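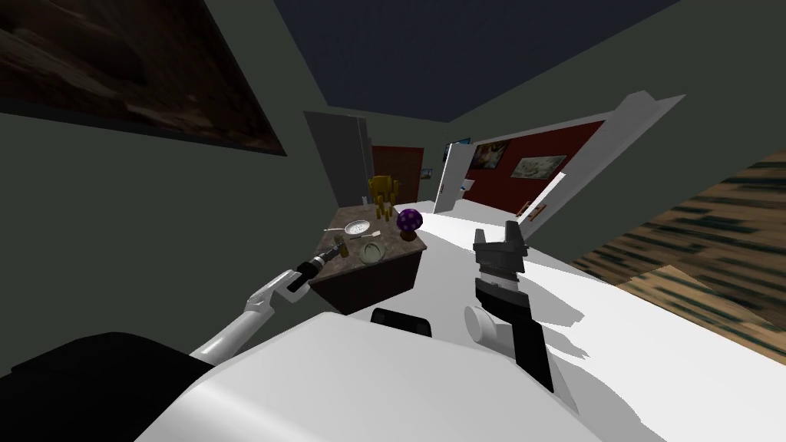
Según Coralie, la masa de la sesión de mañana no puede salir de la cámara antes de que lleguen los clientes, y que lo de marzo con Plendgate se torció por eso y no por el horno. Merle opina lo mismo. Lo apunto y cambio el orden.

23 ago 2026

Taller de cocina para grupos de empresa, prueba de la pasta fresca.

Harina Doron, 1000 g para la mesa grande. Con los huevos medianos quedó seca y hubo que añadir dos cucharadas de agua. Digby amasó la otra tanda con huevos grandes y no le hizo falta nada. Pedir grandes.

Reposo: media hora tapada. Con menos tiempo se encoge al estirarla y la gente se desespera con el rodillo.

Orden nuevo:
Bienvenida y delantales.
Relleno (requesón, espinaca, limón).
Sacar la masa.
Estirar y cerrar por parejas.
Salsa, la lleva Fatima desde el fuego del fondo.
Comer.

La salsa de salvia se quemó en el primer intento, fuego demasiado vivo. En el segundo, mantequilla a fuego bajo y la salvia al final. Bien de sal.

Pendiente: el grupo de Sutley avisa de dos celíacos. Helmut quiere darles la misma receta con harina sin gluten, pero en la prueba se rompía al doblarla. Yo haría ñoquis de patata para ellos, con tabla y olla aparte. Falta que lo confirme Fatima.

Presupuesto enviado a Sutley, ref. 3659. No incluye el vino. Si lo piden, se factura por botella.

Preguntar a Merle si el rodillo que patina tiene arreglo o compramos otro. Las raspas de plástico siguen sin aparecer.

Limpieza: la harina del suelo, en seco primero. Con la fregona se hace engrudo en las juntas.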